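March 2021, adhesive and tint bench, Rurnow

Really good day on the brow tint series! The Jostari base finally behaves. It spreads thin, stays where I put it and wipes off clean with a damp pad, which the January batch never did (that one slid straight down the test card and into the tray).

Ran four shades on the bleached hair swatches, 300 seconds each, then rinsed. Medium brown came out lovely, soft and a bit ashy. Dark brown still pulls red at the tips. Pendo Rweyemamu thinks it's the developer and wants to try the Sindport one at half strength. I'd like to see that too, but let's change one thing at a time, please, or we'll be back to guessing.

Lash glue, lot 44: set time at 28 percent humidity was slow, and much better once I ran the humidifier for a while. Bonds feel springy. I pulled at them with the tweezers far longer than I needed to because it was so satisfying. No white bloom on any strip so far, will look again tomorrow before anyone moves them. 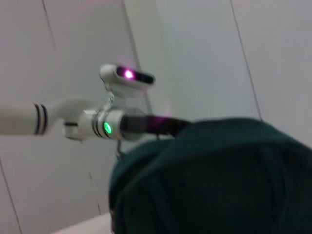

Arm, wrist joint with the green LED on.

Ambrose remover gel: the new thickener is great, holds its shape on the pad and doesn't creep. Smell is still too strong. Weighed out 125 g for the shelf test and put it in the cool cabinet, second shelf, behind the wax pots.

To do: order more swatches (the fine ones, the coarse ones drink up tint), relabel the dark brown, ask Pendo for the Sindport sheet. And somebody please bring back the good spoolies!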